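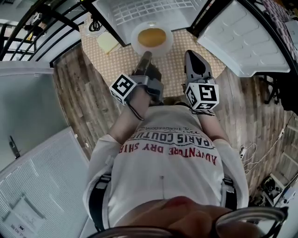
Chapter 6
The Table by the Railing: What Small Domestic Surfaces Are Asked to Do

Most books on household management begin with the kitchen. They show a long bench, a deep sink and a pantry with matching jars, and then they explain how to keep it that way. I have never been sure who those books are for. A great deal of eating, wiping, sorting and putting down of things goes on at a table somewhere else in the home, and the table gets a paragraph if it is lucky.

This chapter is about that table. It asks what ends up on it, who decides, and whether the usual advice makes any difference.

6.1 The cloth and the bowl

Take the table at the head of the chapter. It has a beige cloth with small white dots, and a round white bowl with something yellow-orange in it, perhaps bread or a pastry. A coiled black cable lies on the same cloth as the food. A flat piece of pale yellow, either a cloth or a sponge, is down there too. White appliances stand beyond.

A student trained on the standard manuals will want to sort this at once. Food belongs with food, cables go in a drawer, and cleaning things live under the sink. Before you agree, ask what you know about the household. You don't know how many meals are eaten there, or whether there is a drawer. You don't know if the cable is used hourly or was put down last October and forgotten. The manuals don't know either, and it has never slowed them down.

I would ask you to hold off on the word "clutter" for the whole of this chapter. It is a judgment dressed up as a description. When a writer says a table is cluttered, all we have learned is that the writer would have put fewer things on it.

6.2 Where the rules come from

The best known rule for shared surfaces is the one usually called the Jerholm rule: anything not touched in 20 minutes should leave the table. It is repeated in classrooms as if somebody had tested it. I have gone looking for the test and have not found one. The earliest version I can trace is a sheet handed out with a home organising course, and the sheet gives no source.

Dinesh Prajapati taught household studies at Katby for many years and had little patience for it. In his lecture notes he points out that a fruit bowl fails the rule every day of its life, and so does a tablecloth. "If the rule clears the table of the tablecloth," he wrote, "then I should like a different rule."

The Katby survey, which he ran with his students, is the closest thing we have to real evidence, and even there I would be careful. They collected 949 written accounts of what was on the main table at 6 in the evening. The people who filled in the forms knew they would be read. Some of them surely tidied first. Prajapati admits this in his notes and then, to my mind, goes on to lean on the results harder than he should.

Still, two things in the accounts are worth having. Food and cleaning things shared the table far more often than the students expected. And hardly anyone who wrote in thought this was a problem until the form asked them about it.

6.3 Does a tablecloth help?

The claim you will meet most often is that a cloth protects the table and makes cleaning easier. The first half depends on the cloth. A thin woven one lets a spill straight through, and the damp then sits between cloth and wood where you can't see it. The second half I doubt. A bare table takes one wipe. A cloth has to be cleared, shaken, washed, dried and put back, and everything that was on it has to go somewhere in the meantime.

People like them anyway — colour, softness, a bit less clatter when a bowl goes down — and that seems to me a perfectly good reason. It just isn't the reason given in the Singhal handbook, where cloths are said to save 60 minutes of work a week. No working is shown.

Pattern is another matter. A small regular print hides crumbs well. Whether you count this in its favour will depend on how you feel about crumbs.

6.4 Things with cords

Older texts have almost nothing to say about cables at the table, and newer ones say too much. Nonach's guide gives a full chapter to boxes, clips and sleeves, each of which is one more object to find room for. A coiled cable takes up little more space than a saucer. The sensible questions are dull ones. Can it be knocked into a cup? Does anything heavy hang from it? Will somebody reaching for the bread drag it along?

If the answers are no, I can't see what the box is for.

Before you read on

Choose a table you use often and look at it on a Wednesday evening without tidying it first. Write down what is there. Beside each thing, note who last moved it, if you know, and leave a blank if you don't. Keep the page. We will come back to the blanks in section 6.5, where the matter of who does the clearing is taken up.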